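I have now used the Fulunley tabletop arm kit since January, so I want to write a small review thread. I paid for it myself. English is not my first language, please be patient with me.

The kit comes as 47 parts in two trays. The manual says you can build it in one evening. For me it was two evenings, and the second one finished at 2 a.m. My friend Birutė Mets helped me with the wrist, where the screws are very short and easy to lose.

What I like: the gripper closes softly, and you can set the force in steps. There are 24 steps. I stay in the low ones for small things. The wrist camera is included in the price.

What I like less: the software from Stavico asks you to calibrate again after each update. Also the cable is too short for my desk, so I had to order a longer one from Kelletti. I think a longer cable should be in the box.

I wrote to support with a question about the wrist camera and got a polite answer next morning. They sent me a corrected page of the manual. The printed one has two steps in the wrong order.

My task for it is mahjong tiles. They are thick, smooth and all the same size, and this makes them a good test for a gripper. Both views are from the wrist camera, the first one with tiles on the black pad and the second one close to a dark glossy surface.

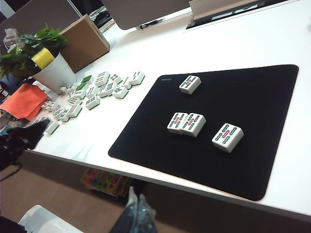
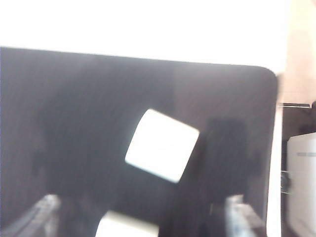 Filed under: Desktop arms / Owner reviews

Glossy surfaces are the weak point for me. A bright reflection can become pure white in the camera view. If your desk is shiny, I would plan for a matte mat from the beginning.

Would I buy it again? Yes, but I would first compare with the Pickering kit, which has a metal base. If you own that one, please write to me how it is.

© Elīna Kairys · Contact · Back to top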